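December, late, kettle on for the third time

Trostby again, and the great bus meeting. I said I wouldn't go and then I went.
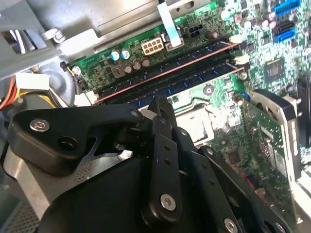 The hall was half full, which for Trostby counts as a riot. The council have decided to take the 80 off the Birnby road and put in what they call a flexible service. You ring up the day before, or use the website, and a minibus comes to a stop near you within a window of time. How near, and how long a window, depended on who was answering. The woman at the front said a five minute walk. The man beside her said ten. Their own leaflet says "a short distance", so take your pick.

I don't trust anything called flexible. When the library went flexible it lost its mornings. When the surgery went flexible I spent a week trying to get my ears looked at.

They had a survey. 431 people answered it, and most of them were said to be "open to change". I asked what the question had been and there was a bit of shuffling of papers before someone read it out. Would you be open to a bus service that better met your needs? Well, yes. I'd be open to a larger pension too. Farzad Tehrani laughed out loud at that and then pretended he had been coughing, the coward.

Golshifteh Kiani spoke well. She does the early shift at the hospital in Brorno and gets the first 80 every working day. She wanted to know whether she could book the minibus for a whole month in one go. No, only a day ahead. And if it was full? Then she'd be offered another time. She pointed out that the ward doesn't offer another time. I wrote that down on the back of the leaflet. The man said he would take it away and look at it, and I have been to enough of these to know where things go when they are taken away.

To be fair to them (I'm trying), the 80 is a poor bus. It is late when it rains, and on the afternoon run I have often been the only passenger past the Talebi turning. I can see that a big empty bus going round the lanes is daft. Farzad says it costs them some 100 pounds a trip but he couldn't tell me where he'd read it, so I'm not repeating it to anyone except this page.

What I can't see is how a minibus driving about after people one at a time comes out cheaper. I asked that as well. The answer was about data. They will learn from the bookings where people want to go. I could tell them now. Brorno, in the morning, and home again before dark.

It starts in spring as a trial. The trial of the parking meters is still going after six years.

Walked home with Farzad, who thinks it might work out and that I should give it a chance. He has a car. Very cold, ice already on the church path, and I had the wrong gloves. We stood at his gate for a good 30 minutes going over it all and agreed on nothing much apart from the biscuits, which were stale.

Must write to the council before they close for Christmas. Keep it to one page this time. Ask for the cost per trip in writing, and what happens if your minibus doesn't turn up, which I forgot to ask and thought of as soon as I'd got my boots off.

Also get lamp oil, and ring Golshifteh about Sunday's soup bowls before she thinks I've kept them.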